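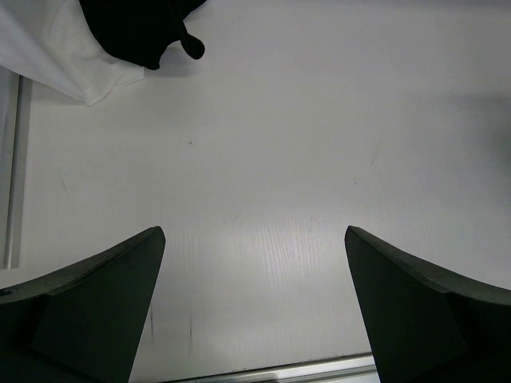

White and black fabric items on the worktop, in the upper left, well beyond the gripper fingers.

Garment Cell Rules: Common Questions

These answers cover the Iltard bench at Zeltedetti. Valter Cordeiro keeps the page up to date. Ask him before you change a setting.

Who can run the arm?
Anyone who has signed the bench sheet. A new operator works next to a signed-off one for the first 25 runs.

How fast can it move?
Keep the speed limit at 70 percent while a person is within reach of the bench. Changing the limit takes two signatures, one of them from Deolinda Azevedo.

Can I straighten the cloth by hand during a run?
No. Press pause, wait for the arm to hold still, then reach in. Resume from the panel only after your hands are back behind the rail.

Do scuffs on the tabletop matter?
Small ones are fine. Report anything you can feel with a fingertip, as it can snag knits.

What do I check before using hangers?
Look for bent hooks and split coating. Wire hangers tangle easily, so separate them before you start. Light blue and pink ones are both allowed.
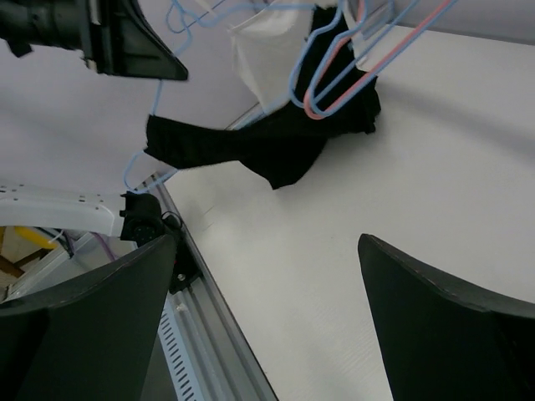

When does a run count as stopped early?
When you press pause more than twice, or when the emergency stop is used. Write it in the Brakudeck log with the time and the garment type.

How long are logs kept?
24 months. Paper sheets go in the binder by the door until they are scanned, usually in November.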